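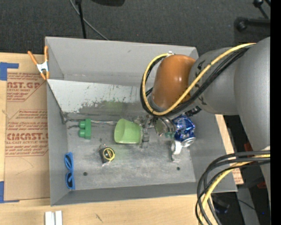 Slide 1. The Trustlow cell at work, gripper down beside the green cup.

(Leave this one up while people find seats. Don't start until the door is closed, the hallway is loud.)

Good afternoon, everybody, and thank you for coming to the session after lunch, which I know is a hard one to sit through. I'm going to talk about looking after one robot cell. Just the one! We call it Trustlow, after the street our first shop was on, and it picks mixed objects out of a gray bin all day long. I've had the care of it long enough to have opinions, and you're going to hear most of them.

I should say right away that I won't be talking about the software that decides what to pick. There are people at Graslow who do that part and do it beautifully, and they'd be embarrassed by my version of it. My part is the stuff you can put a hand on: cables, bolts, clamps, the bin, the table, the fingers.

(Pause. Point at the orange-brown wrist.)

Let me start with the cables, because when somebody calls me over to the cell, cables are where I go first. Look at how they run across the arm and loop around the left side of the wrist, the yellow one traveling along with the black ones. Then look down at the lower right, where another bundle comes over the corner of the bin. Every one of those has to bend when the arm bends, and it has to do it over and over without getting pinched, rubbed or tugged.

When we first put the cell together I dressed those cables very neatly. I was proud of it. Everything was tied down snug and it looked like a catalog. Then we ran the arm out to the far corner of the bin with the wrist turned all the way over, and the bundle went tight as a guitar string, and the gripper lost its connection right there in front of a visitor. So I cut all my lovely ties and started over with a bigger loop, and it's been a bit untidy ever since, and I've made my peace with that.

What I do now, and I'd encourage you to try it, is set the cable length with the arm in its worst pose. Don't do it at home position. Put the robot in the slowest mode you have, walk it to every corner at the lowest height you'll ever use, turn the wrist both ways, and watch the bundle the whole time. If you've got a friend to run the pendant while you watch, so much the better. Only after that do you tie anything.

(Next point. Sip of water.)

Connectors. There's a black ribbed one below the wrist, close to the right wall of the bin, and a small white one up on the top edge of the orange-brown part. I worry about the low one most. Anything that sticks out near a wall is going to meet that wall someday. We went into the robot's settings and gave the wrist a fatter safety shape than it really has, so the planner thinks the connector is bigger than it is. We lost a little reach on that side. Some objects that roll up against the right wall simply get left there until someone nudges them, and I'd take that trade again tomorrow.

Check connectors by hand, with the arm powered down and locked out. Please, please lock it out, even for a quick look. Hold the connector body, give it a gentle wiggle, and feel for play. I don't trust my eyes on this. A connector can look perfectly seated and be a half turn loose.

(If someone asks about the glare on the wrist: yes, glossy covers throw highlights, and it's worth a look at your camera exposure. Don't get pulled into it, it's a long story.)

Now the gripper. Everybody likes to talk about the gripper! The gray finger there is right beside the cup, which is lying on its side, and you've got the crumpled blue can just over to the right. Those two make a nice pair for thinking about fingers. A plastic cup wants a light touch and a can that's already been squashed has edges going every which way. We use the same fingers for both, so the wear shows up in funny places.

Our routine is to wipe the fingers at the start of every shift with a lint-free cloth, and then run a fingertip (robot off, again) along the inside surface looking for a burr or a nick. A burr will mark every soft thing you pick up, and you'll find out from the objects before you find out from the gripper. We close the fingers on a gauge block and write down the reading. We've got 2,687 of those readings in the log now, and I have plotted them all, and yes, my family has heard about it. The line is very flat and then it starts to climb, and the climb is when the finger screws are backing out. It happened to us twice before I learned to read it.

The finger screws get fresh thread locker every 800 hours. That number is ours, from our own log and our own objects, so please don't carry it home and put it on your own cell without watching yours for a while first.

(Walk to the other side of the stage here. Point at the floor of the bin.)

All right, the bin. I love this bin. Look at that floor, with all the pale scratches and the cloudy scuffing, and the dark worn patch low on the sloped panel at the back. When people tour the cell they ask whether we shouldn't swap it for a fresh one. I did order one, from Ezeani, and it's a lovely bin and it's still in its wrapping. The vision was tuned on a worn surface, and a shiny new floor gives us reflections we'd have to chase. So I look after the scuffed one. I wipe it down with plain water and a soft cloth, no solvent. I check the small round holes in the floor for anything that's fallen in, and I look at the metal rod and its bracket over on the left to see that they're sitting where they should.

Empty the bin all the way when you clean it. I know that's a nuisance when it's full of blocks and sunglasses and tape measures. Do it anyway, take everything out and look at each piece before it goes back. If a lens is cracked or a can has torn open, set it aside. A torn can will cut you, and it'll chew up your finger pads while it's at it.

Then there's the question of whether the bin has moved. A bin can creep. It gets bumped by a hip, or by the gripper itself when a pick goes badly, and after a while the robot's idea of where the wall is and the wall's own idea are 2 millimeters apart. You'd be surprised what that does to a finger. You'll see the orange-handled spring clamp up at the top left edge. I give every clamp on the cell a firm tug in the morning. If one slides, I take it off, clean the jaws, put it back, and then recheck the bin position before anybody runs a pick.

The position check takes me 18 minutes. We have a little touch-off routine where the arm comes down slowly on the corners of the bin with a probe in the fingers. At Budesley, where they have a sister cell, they do theirs with a camera target and it's faster, and I'm a tiny bit jealous, but I do like touching the thing.

(Check the time. If running long, skip the next part and go to the morning list.)

A word on the table. I'm fond of blue tape for marking where things go, and you'll see blue corners by the acrylic sheet to the left of the bin. Replace tape when it lifts. A loose corner collects grit, and it'll stick to your sleeve, and then you've moved the mark without knowing. Write the month on the roll when you open it, too. Ours says December and I can tell from the way it tears that it's getting old.

Morning list, for those of you writing things down:

Lock out the arm.
Look over the cables from base to wrist, and feel for flat spots.
Wiggle the connectors.
Wipe and feel the fingers, then take the gauge reading.
Tug the clamps.
Clear the bin, wipe it, refill it.
Touch off the corners if anything has shifted.
Run one slow pick in each corner with a hand near the stop button.

(Leave the list up. Take questions. The handout with the log sheet is on the table by the door, and there's a spare stack in my bag if those run out.)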